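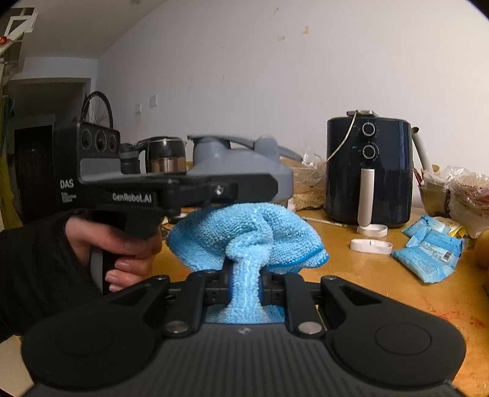 Textile bank moves to Foley Road

The textile bank behind Durnidden library closed at the end of May. Its replacement is in the Foley Road car park, next to the bottle banks, and is emptied every Wednesday morning.

Residents filled the old bank with 2,374 kg of clothes and household linen over the past year. Anything still fit to wear went to the Woltis shop, and the rest was sold by weight as rags. After collection costs this left £264 for the hall roof fund, up from £182 the year before.

Please bag everything and tie the bag. Towels, sheets, curtains and old cloths are all accepted, torn or stained, as long as they are dry. Shoes should be tied in pairs. Duvets, pillows and carpet can't be taken and should go to the Gredido tip, which is open until 6pm in summer.

If the bank is full, please take your bags home and try again after Wednesday.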